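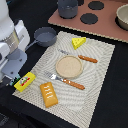
2022-08-25, Drernthorpe bench

Perception is still the weak leg. The detector calls the cheese wedge cheese every time. The pastry with the icing stripes comes back as "butter" in 19 of 100 calls, and the butter box sits right there on the same mat, correctly labeled, so for a while the planner believes in two butters and wants to put both away.

Musyoka blames the woven placemat and its wavy pattern. Turned the mask threshold down and the mat grew an extra fork. Turned it back.

Planner side is better. Gave the knife and fork their own grasp prior – thin orange handle, come in across it – and replans dropped from 138 to 100 over the same log. The saucepan handle still gets proposed as cutlery. I sympathize.

Parisa wants the Clederex tracker swapped in before we touch anything else. Fine, but it drops the transform tree on restart, same as in June, and I'm not fixing that a third time.

To do: relabel pastry, 2 new classes for the stovetop stuff, ask Musyoka where the calibration file went.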